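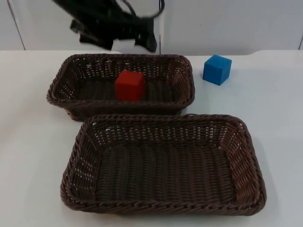 藤篮和方块，白桌子这边的笔记

2020年7月5日，Stastuddale工作间

今天主要折腾篮子。说起来一上午就能弄完的事，我从开门弄到收工，中间还把桌子重新擦了两遍，所以这篇会写得比较碎，想到哪写到哪，大家凑合看。

先记现在桌上的样子，免得下次又有人问“原来是怎么摆的”。白桌面，两只棕色的编织藤篮，一个红方块，一个蓝方块，就这些。后面那只篮子靠近墙，中间偏左一点，长边横着放。我试过把它竖过来，看着总觉得别扭，从桌边伸手过去也不顺，又转回来了。横着放就好，以后别动它的方向。

篮子

这两只是从Jetier那家杂货批发拿的，货单上的编号是2337，我抄在柜门里侧的便签上了，补货的时候直接报这个号。店里同一排还有一种颜色浅很多的，接近干草色，当时我差点拿了浅的，觉得干净、亮堂。幸好先借了一只样品回来摆了摆，往白桌子上一放，整个淡得没了边，眯着眼看几乎要跟桌面融在一起。棕色的就踏实多了，一眼就知道篮子在哪里、口沿在哪里。

藤编的毛病大家都晓得，掉渣。刚拆包装那天桌上全是细碎的屑，白桌面上特别扎眼，我用手掌抹，越抹越散，有几根还扎进手心里去了（疼倒不疼，就是烦，拿镊子挑了半天）。后来的办法是这样：篮子倒扣过来，拍底，拍完换边再拍，然后拿硬一点的刷子顺着编的方向刷，别逆着刷，逆着会把藤条的毛刺挑起来，反而更糟。刷完用拧得很干的布擦一遍，放在窗边阴着晾。千万不要拿去太阳底下晒！上回在Rudton那边晒过一只，口沿翘了，放在桌上晃来晃去，最后只好拿去装旧电池。

毛刺我也修了。用细砂纸，折成小条，伸到缝里慢慢带两下就行，不要来回猛磨。口沿那一圈多花点时间，手最常碰的就是那里。修完以后拿一块旧丝袜在里面外面各抹一圈，哪里挂丝就说明哪里还有刺，比手指头灵得多。这一招是在论坛上看来的，我原来不太信，试完服气了。丝袜放在工具柜最下面那层，装在纸袋里，别当垃圾扔了。

还有一件事，藤篮有味道。说不上难闻，有点像放久了的草席，刚拿回来那几天整个屋子都是。我在里面塞了揉成团的报纸，过夜换一次，味道淡了很多。油墨有没有沾到藤上我检查过，没看见印子，不过塞之前还是垫一张白纸稳妥些。

要不要加衬布，我们在饭桌上争了好久。主张加的理由是不挂东西、好清洗，还能挡渣。我反对，衬布一加，篮子里面就软塌塌的，东西放进去会陷下去一截，口沿还老是露出布边，看着像早餐店装面包的。今天我索性两种都试了试，剪了块旧床单铺进去，放方块，拿方块，再放，再拿。铺布的那次，布跟着方块一起被带起来了，气得我笑出声。结论：不加。谁想加请自己缝固定扣，缝完了我们再谈。

方块

红的一个，蓝的一个。没选别的颜色是有原因的，我把盒子里的都拿出来在桌上轮着摆过。黄的在白桌面上还算清楚，可是放到棕色藤篮边上就暖成一团，远看不利索。绿的其实不错，但傍晚灯一开，绿和蓝有点分不清，我站在门口认错过好几回。红配蓝最省心，白天晚上都好认，跟棕色也不打架。

收方块的时候请注意，不要直接扔进篮子里过夜。前一阵有人图方便，收工时顺手一丢，第二天早上大家满屋子找蓝方块，连沙发垫都掀了，最后发现它就老老实实待在篮子里，压在一团抹布底下。现在规定是放回抽屉，抽屉左边那格，我贴了标签。标签是手写的，字丑，能看懂就行。

方块表面沾了灰用湿纸巾擦就够了，别用酒精。我没在这两个上试过，是怕掉颜色，不想拿它们冒险。

桌面

白色哑光的桌面真的很好看，也真的很难伺候。选哑光是当初在Quintana那间屋子里吃过亏，那边的台面亮得能照镜子，灯一开，桌上一大片白光，看什么都费眼睛。现在这张不反光，篮子底下和旁边是一层柔柔的灰影，看着舒服。靠里面的地方要亮一点，靠外稍暗，这跟灯的位置有关系，我打算哪天把灯往外挪一挪再看看，不着急。

擦桌子的顺序记一下：先用干的软毛刷把藤屑扫到桌边，接在簸箕里；再用微湿的布顺着一个方向擦；最后用干布收一遍水痕。顺序不能反。今天我偷懒，上来就用湿布，结果藤屑泡软了粘在桌面上，一道一道浅浅的棕色印子，又重来一遍，这就是开头说的“擦了两遍”的由来。印子用温水加一滴洗洁精可以擦掉，别用去污粉，去污粉会把哑光磨亮，磨亮了就再也回不来了。Quintana那边的小桌子右下角就有这么一块，到现在看着还心疼。

右边靠后的位置，桌面好像有一点点高起来，挨着墙那里像有一道小坎。我拿手摸了几次，一会儿觉得有，一会儿又觉得是自己多心。先不把篮子往那边放。要弄清楚得把桌子拉出来看接缝，今天实在懒得搬，下次人多的时候一起弄。如果真有高差，我想的是垫一条薄毛毡，不过毛毡的颜色又是个问题，白毛毡用两天就灰了。

墙

墙没动。浅灰白的，光溜溜的，什么都没挂，就是有几条竖着的板缝。有人提议在上面贴一张收纳示意图，写清楚什么东西放哪里。我觉得别贴，这面墙干净着多舒服，抬头看一眼心情都好。示意图贴到门背后去，反正进出都看得见。板缝里会积灰，用旧牙刷刷，牙刷头朝下，从上往下带，别横着蹭，横着蹭会在墙上留灰道子。左边靠边那条最容易脏，多照顾它两下。

称重和装东西

篮子的承重问题也有人问过。我没做什么正经试验，就是把200克的砝码一个一个往里放，放到砝码盒空了，提起来走了一圈，底没有变形，口沿也没歪。平时只装方块和零碎，完全够用。真要装重的东西请拿塑料箱，别折腾藤篮，藤条一旦压出弯就弹不回来。

提篮子的时候两手托住底，别捏着口沿一边拎。这句话我说了无数遍，写在这里再说一遍，求求大家了。

湿度也顺手看了看。藤这个东西太干了会脆，太潮了会长霉点，屋里最近雨多，我更担心后者。暂时把篮子底下垫空，收工以后架在铁丝架上，让底面透透气。四月那批坏掉的就是一直贴着桌面放，翻过来一看底下一片小黑点，洗也洗不掉。现在每次收工前翻过来看一眼底，五秒钟的事，别省。

发现霉点怎么办：先拿出去，别在屋里刷。用干刷子刷掉表面的，再用布蘸一点白醋擦，擦完放在通风的地方晾到彻底干。味道会有一阵子像凉拌菜，忍一忍。擦不掉的那种就别留了，直接换。

流程备忘，给下次开工的人

开工：铁丝架上取篮子，翻底看一眼，拍两下，刷两下。擦桌子，等桌面干透再放篮子。后面那只先摆，中间偏左，长边横放，然后再摆前面那只。方块最后从抽屉里拿。我自己是先放红的再放蓝的，纯属习惯，反着来也没关系。

收工：方块先回抽屉，篮子再上架，桌子扫一遍。布要洗！不要把擦过藤屑的湿布团在水池边，第二天又硬又臭。晾在窗台的杆子上，晾开，别叠着。

采购

还要再进一些篮子备用，总数定12只，还是原来那个编号，棕色。跟Jetier那边打过电话了，说颜色每批会有一点深浅差别，让我们收到货先比一比再拆标签，拆了就不给换。我觉得深一点可以接受，偏红的不行，偏红会跟红方块抢眼。所以收货的时候麻烦把方块也拿出来放在旁边对一对，在窗边的自然光下看，别在走廊那盏黄灯底下看，那盏灯底下什么都是红的。

软毛刷再买5把，现在用的这把掉毛掉得比藤篮还厉害，擦着擦着不知道桌上到底是谁的毛。细砂纸快用完了，镊子也想换一把头更尖的。报纸谁家有旧的请带来，越多越好，彩色铜版纸的不要，不吸味。

没做完的

桌子右后方那道像小坎的地方，要拉出来看。

灯的位置，想往外挪。

门背后的收纳示意图，谁画画好看谁来画，我画的篮子像个澡盆，已经被笑过了。

铁丝架有一根横杆松了，放篮子的时候会吱一声，得找扳手紧一下。扳手上回借去Rudton了，还没还，我明天打电话催。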